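Pikitz Folville 4 Rotary Mixer

4 min read

Print this page | E-mail this page

I've been selling mixers for long enough to be suspicious of anything with a walnut cheek on it, so when Omprakash Kashyap carried the first Folville 4 into the shop back in July I gave it a nod and went back to my coffee. Then he plugged it in. I missed lunch!

The Folville 4 is a four-channel rotary mixer from Pikitz, and it's made for people who like to blend records slowly and leave both of them playing for a good long while. There are no channel faders. You get four big volume knobs, a three-band isolator across the top and one send for whatever you want to hang off it (I use an old tape echo that I really should have serviced). A crossfader is available if you want one. I sell very few.

What got me was the feel of the knobs. They've got some weight to them, a little drag at the start and then a smooth sweep all the way round, and you can set a level by touch in a dark booth without looking down. The isolator is more dramatic than I expected. Take the low band all the way out and it's gone, no mud left behind, and when you bring it back the room knows about it. If you're used to gentle home EQ, go easy the first night or you'll scare somebody.

Channels 1 and 2 take phono or line. Channels 3 and 4 are line only, and that's the one thing I'd argue with Pikitz about. Plenty of my customers run three turntables, and they end up buying a separate phono stage. Omprakash uses a little Sheikh preamp for his third deck and says he can't hear a difference. I think I can, but I've never been brave enough to do it blind. 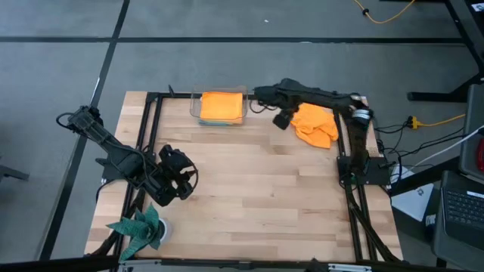 The headphone section is loud. Properly loud, even with the high-impedance cans that make a lot of mixers give up. You can cue any mix of channels and there's a split switch that puts cue in the left ear and master in the right, plus a small blend knob for when you don't want the split. I'd have liked a mini jack next to the full-size one, so keep an adapter on your cable.

Round the back you get balanced master outs, a separate booth out with its own level, a record out that ignores the master knob (thank you!) and the send and return on plain quarter-inch jacks. The ground posts are big enough to grip with actual fingers. Power comes from an outboard supply on a locking connector. It keeps the hum down, but it's one more box to pack, and I have driven back across town for it once already.

No USB, no built-in effects, no screen. If you need to record straight to a laptop, you'll want an interface on the record out. I keep the Uvine two-channel one in stock and it does the job fine.

Volker Ostermann looks after repairs for us and had the lid off the first one before I'd even priced it. He liked that the channel boards come out one at a time, so a scratchy knob doesn't mean stripping the whole mixer. He didn't like the screws. He has spares.

The basics

Channels: 4 (2 phono/line, 2 line)
Isolator: 3-band, on master
Effects loop: 1 send, 1 return
Outputs: master, booth, record
Power: external supply, included
Weight: 18 lb without the supply
Crossfader: optional, $173 fitted

A word on that weight. It's a solid lump, and it won't slide around when you get enthusiastic, but measure your bag first. The regular padded mixer bags are a tight squeeze with the knobs on. I can order the Pikitz hard case, though it adds a good bit more to carry.

Pikitz built 1000 of these in the first run and they're numbered on the back panel. I don't get to choose which numbers they send me, so please don't ask for your birthday. More than one person has.

There's one set up by the window with two decks and a crate of my own records, and you're welcome to bring yours. Come in the morning if you want a proper go on it, it gets noisy in here after 4. Orders ship with the power supply, a printed manual and a spare knob cap.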